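2 Feb 2020
3 min read

Ring work, second set of boards. Žydrūnas and I had the old canvas off by mid-morning and went through the frame before putting anything back. Two of the boards near the red corner have a soft spot at the same end, the end that sits over the cross beam. Same place we had trouble in November after the Skirik show, when the big tag match ended with all four of them going off the top rope into that corner. I marked both and pulled them. Zane wants to flip them and use them on the blue side. I'd sooner cut them down for the steps.

Padding: the Wimell foam is holding up better than the stuff we bought first. Pressed it by hand along every seam and it comes back even. The older sheet stays down where people land flat on their backs, so that one goes to the training ring, where Zane can put a mat on top.

Ropes next. Measured slack at the middle of each side with the 5 kg weight hung on. Top rope dropped 16 mm more on the hard camera side than on the other three. Tightened the turnbuckle two full turns, checked again, and it matched. Middle and bottom ropes left alone. The tape on the bottom rope is going to need redoing before anyone slides in under it, there's a raised edge that catches on kneepads. Žydrūnas says he can do it with the white tape, I said use the black so it matches the apron.

Entrance: the Zeltent frame for the curtain still leans. The foot on the left is bent and the wrestlers come through on that side. Tried a wedge, it walked out after a few passes. Needs a new foot - don't bother welding the old one, it has been welded once already.

Noise test with the mic under the ring. Without the mic the boards sound dead from the back row, with it they sound like a car door. Turned it down until a plain body slam and a stomp were clearly different. Zane took the bumps for this and would like it noted that he took a lot of them.

Money so far: 228 for foam, 797 for the whole refit including boards and cable. Žukauskas is covering the boards if his name goes on the apron for the spring shows. Fine by me, but he wants it on the hard camera side and that side is already promised. Zane to talk to him.

Still open:
- cut two new boards, same thickness as the rest
- bottom rope tape
- foot for the curtain frame
- longer lead for the commentary table
- ask Skirik if they want their spare turnbuckle pads back

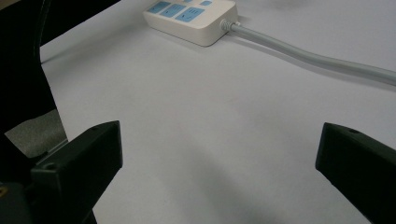
Power strip, light-blue sockets.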